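퀼팅 패딩 외피의 구획 형태에 따른 보온성 비교
의류소재실험 기말 보고서 4조

공유 11 댓글 4

1. 목적
충전재 중량이 같을 때 퀼팅 구획의 형태가 보온성에 미치는 영향을 확인한다. 가로 줄 구획과 격자 구획을 비교 대상으로 하였다.

2. 시료 및 방법
겉감은 Pladero사의 폴리에스터 평직물, 충전재는 Rerau사의 오리솜털을 사용하였다. 시편은 한 변 30cm의 정사각형으로 제작하고 충전량을 57g으로 통일하였다. 구획별 시편은 각각 4매이며, 봉제 조건은 동일하게 유지하였다. 온수를 채운 금속 용기를 시편으로 감싼 뒤 59분간 수온을 기록하였다. 초기 수온은 모든 시행에서 같게 맞추었고, 실험실 창문과 환기구는 측정 중 닫아 두었다.

3. 결과
두 구획 모두 초반 냉각 속도에는 차이가 없었다. 중반 이후 가로 줄 시편의 수온이 더 빠르게 하강하였다. 시편을 세워 둔 조건에서 차이가 커졌으며, 분해 결과 가로 줄 시편의 충전재가 구획 한쪽 끝으로 몰려 있었다. 격자 시편에서는 편중이 적었으나 봉제선 교차점 부근의 두께가 얇았다.

4. 고찰
격자 구획은 충전재의 이동 거리를 제한하므로 두께 분포가 비교적 균일하다. 반면 봉제선 총길이가 늘어나 바늘구멍을 통한 열 손실과 솜털 누출이 증가할 수 있다.

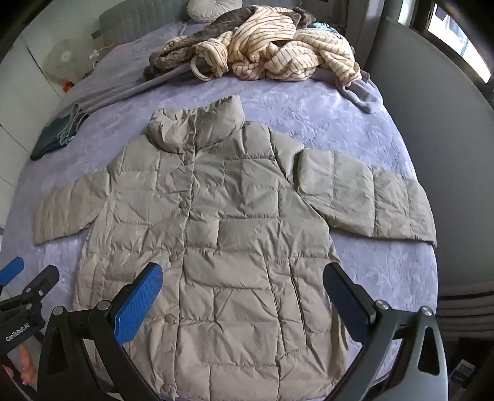

실제 의복에서는 앞여밈과 소매 연결부의 틈도 열 손실 경로가 되므로, 평면 시편의 결과를 완제품에 그대로 적용하기는 어렵다. 세탁 후 충전재의 뭉침도 측정하지 않았다. 후속 실험에서는 Cattaneo 방식의 박스형 격벽 시편을 추가하고, 세탁 11회 후의 두께 변화를 함께 기록할 예정이다.

5. 참고 자료
Herkcombe 섬유시험 실습 교재, 보온성 측정 단원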